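Notebook, packing side bench, Rumuvport
11/09/2024

Came in early to get the table ready before the shift change, and of course the shift change was early too, so I ended up doing half of it with people watching. Fine. They're the ones who'll be working next to it, so they may as well see me swear at cables.

For anyone reading this who missed June: the two arms are meant to take over clearing the tasting tables after the Plukulier batches. Cups, foil, bits of paper, all the stuff that has to go somewhere before the next tray comes out. On a heavy day that's 200 cups through one pair of hands, and Idun Bråten's wrists have been telling us so for ages (her words, and she put them in the suggestions box as well).

Spent the first stretch on approach heights. Right arm is still the fussy one. I want it to come in low without nudging anything that has liquid in it, and I changed the slow-down distance to 33 mm, which felt better than the old setting. Left arm stays parked over on its own side until I've rewritten the handover bit. Tarar (the scheduler, for newcomers) still thinks both arms can share the middle of the table, and I don't trust it yet!

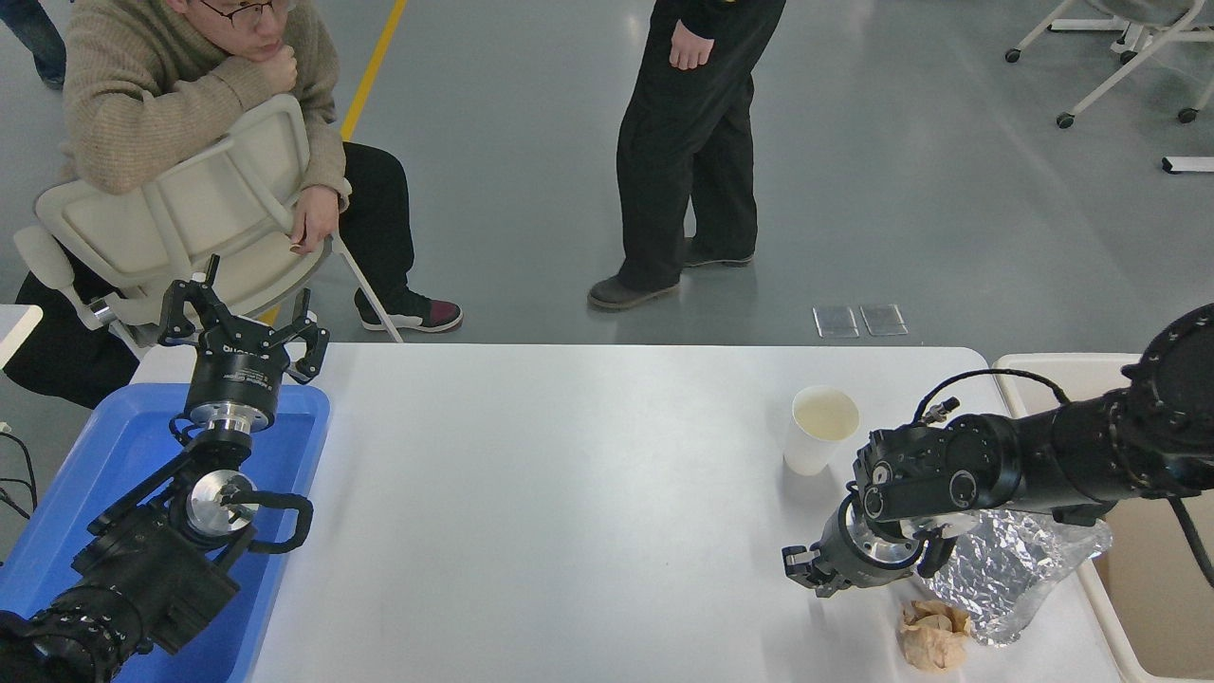
Right gripper down near the table, cup still standing behind it. Left arm over the blue tray, fingers up.

Long talk with Ezekiel Fitzsimmons over tea. His worry isn't losing the job, he's been told he's keeping it and I believe that. It's that clearing up was when the tasters chatted to him, and half of what he knows about a bad batch came from that. If he's on the far side of the room looking at a Fasero screen, he won't hear any of it. I hadn't thought about that at all and it isn't on the plan anywhere. I've asked for him to keep the tasting notes round, arms or no arms. Need to chase that.

Idun's point was more practical: who gets called when an arm stops with a cup in its fingers? At the moment it's me, and I go home at four. She'd like the late shift shown how to free a gripper by hand. Agreed, so I'll run it in 2 short sessions and write up a page for the wall with big letters.

Other bits. Job counter reads 3,035 but that includes all my dry runs, so please don't quote it upstairs. Foil is still a pain, the grip point wanders depending on how it's been scrunched. Cable loop on the right wrist wants another look before I raise the speed. Next up is the handover rewrite, then cups again with Idun on the stop button.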